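The Box

By February the shop in Pandidthorpe had been testing the Cekley for 23 nights, and Bent Þorgeirsson still stacked the shelves himself.

"It can find things," Inès Leclerc told him. She worked for Prosance and drove over after closing with her laptop and a thermos. "Finding is most of it."

"Finding is none of it. My nephew can find things."

She wrote that down. She wrote down everything he said, and he had begun to speak more slowly on her account.

The log stood at 1,174 attempts. Cans went well. Bags of plaster went badly, and one had gone all over aisle 5. Boxes depended on the box. Old Mrs. Ankrah, who owned the building and came down in her slippers when she heard voices, wanted to know if it could do her dishes.

"Not yet," said Inès.

"Windows?"

"No."

"Then what's it for?"

"Tonight it's for putting away one box," Bent said.

He cleared a table, set a box down on it and stood back with his arms folded. It was the yellow and red one, Sadolin, with the blue panel on the side. He put it down at a slant, the way customers leave things. Inès didn't object. Last week she would have asked him to straighten it.
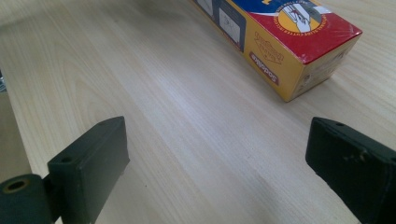
"How long does it think?" asked Mrs. Ankrah.

"As long as it needs."

Bent looked at the clock over the key cutter. It was ten past nine. He could have shelved the box, swept the floor and been home with his shoes off – he had said so the first night, and Inès had written that down too.

"If it drops it, do I pay?" he said.

"Prosance pays."

"And if it puts it on the wrong shelf?"

"Then you move it."

He thought about this for a while, then pulled out a chair for Mrs. Ankrah and went to find another for himself.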